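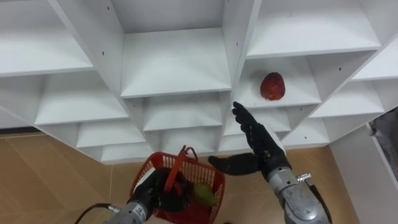 Writing Non-Player Characters, Handout 4: Shopkeepers, Schedules and Small Talk

Read before the seminar. The worked material comes from Prondideck, our teaching game, and the town of Prestcombe in particular.

1. The daily schedule

Every resident of Prestcombe has a schedule: where they sleep, where they eat, where they stand looking thoughtful in between. Garkell, who sells rope and lamp oil, opens at 8 and goes home when it gets dark. In the first build he had no bed, so he walked to the edge of the map each night and faced a wall until morning. Players decided he was in mourning and left him flowers. We gave him a bed and they complained.

Keep schedules simple. A character needs a place to sleep, a place to work and one habit that breaks the pattern. Garkell's habit is visiting the bridge when it rains. He has no business there. Two players have written theories about it, both much better than our plot.

2. Barks

A bark is a short line spoken as the player walks past. Prestcombe has 1,689 of them, and you will still hear the one about the turnips twice in a minute. Things to watch:

– Length. If the player has left before the line ends, it was too long.
– Repetition. A joke is funny once. A remark about the weather can survive thirty hearings, as any bus stop will confirm.
– Knowledge. The baker shouldn't know you have killed the dragon while you are still wiping your sword.

Set a delay of at least 30 seconds before any character may speak again. Last year's group set it to zero and the market square sounded like a parliament.

3. Disposition

Disposition is how much a character likes you, stored as a number, which is more honesty than most of us get. Gifts raise it and theft lowers it, but only if somebody sees. Check your line of sight. Garkell's was once blocked by his own counter, and players walked off with his whole stock while he wished them a pleasant evening.

Exercise

Write one resident for Prestcombe: schedule, eight barks, one habit. No amnesiacs, and no more hooded strangers, as the inn is full. Those of you carrying on to the December project should keep your files, because the resident comes with you.

Comments

Bhutto: Does the habit have to be something the player can find? Mine only happens at night in a locked cellar.

pagefourteen: The turnip line is still in the latest build. I timed it. Twice in a minute is generous.

Bhutto: Moved it to an unlocked cellar.

wetbridge: Please put Garkell back at the wall.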